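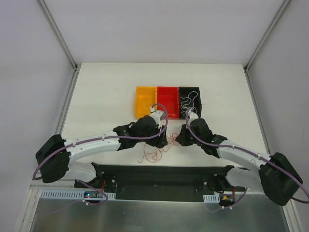 Minutes No. 27, page 3

Helgate Allotment Drainage Group
Meeting held 2020-09-02, Kandgate Hall

Present: T. Preda (chair), S. Sarıgül (minutes), plot representatives for the north and east rows.

1. Previous minutes
Approved with one correction: the culvert at Yaman Lane is 15 inches in diameter.

2. East ditch
Standing water remains on the lower plots after rain. Preda reported that the outlet is silted to half its depth. Betau quoted for clearing by hand and by excavator. The hand option was accepted, as the bank is too soft for tracked plant. Work to be complete before the November rents fall due.

3. Pipe levels
Sarıgül resurveyed the line from the pump house to the road. The fall is adequate except between inspection covers 3 and 4, where the pipe runs level. Agreed to relay that section on gravel. Plot holders to move sheds and water butts clear of the trench.

4. Pump
Float switch replaced. The spare is kept in the locker. No further action.

5. Any other business
Request for a second standpipe deferred.

Next meeting: November, same location.

Contact the secretary | © Helgate Allotment Drainage Group | Back to top

Related items
Minutes No. 26
East ditch survey notes
Plot map, north and east rows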